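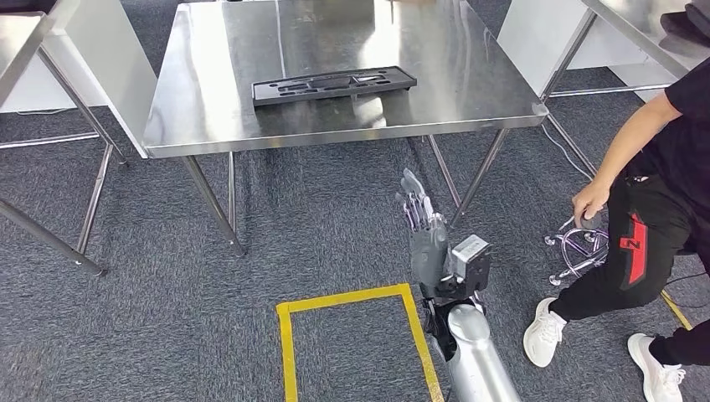
Gearóid Mac Giolla

December

Home Reviews Kitchen Workshop Letters

Ten months with the Bendanus steel table

My mother rolled her pie dough on a marble slab that lived under the stairs and took two people to carry, and for most of my life I assumed that was simply what pastry cost you. When we moved to the apartment in Desside there was no question of bringing it up three flights. My sister has it now, and I bought the Bendanus stainless table instead, with a fair amount of doubt and a coupon.

I've used it for 10 months, nearly every weekend and a good many weeknights, so I feel I can say something useful about it by now. The store page had 2,568 ratings when I ordered, and most of the ones I read were written the day the box arrived, when everybody is happy.

Putting it together took me most of an evening. The instructions are one sheet with very small drawings, and I had a leg on the wrong way around before I'd finished my tea. If you have a friend with patience, invite them over. Tighten everything halfway first, set it on its feet, and only then go around again with the wrench.

For dough it has been lovely! Steel stays cool in a way my old butcher block never did, and in the winter I can laminate croissants in the evening without putting the butter back in the refrigerator every five minutes. July was another matter. I ended up laying trays of ice on the top for a while before I started, then wiping it down, and that worked well enough for puff pastry (croissants I gave up on until the fall).

It does ring a little. Kneading is quiet, but if you slap brioche around the way the Cârstea book tells you to, the downstairs neighbors will know about it. I stuck two squares of felt-backed rubber to the underside and it's much better now.

Cleaning is easy — a bench scraper, warm water, a drop of soap — but it shows every fingerprint, and I've stopped minding. Dry it with the grain if you want it to look nice for company. Fine scratches came in the first month and have since blended together. The Jurkance polish I bought for it smelled so strongly of oranges that I wouldn't put food near it, and I went back to a plain towel.

I also looked at the wider Bendanus, and I do sometimes wish I had it at Christmas, when there are cookies cooling on every flat thing we own. For pies, bread and the odd batch of caramels, the small one does me fine. I'd buy it again, and I'd pay full price, though I'd grumble.

Contact | Copyright Gearóid Mac Giolla | Back to top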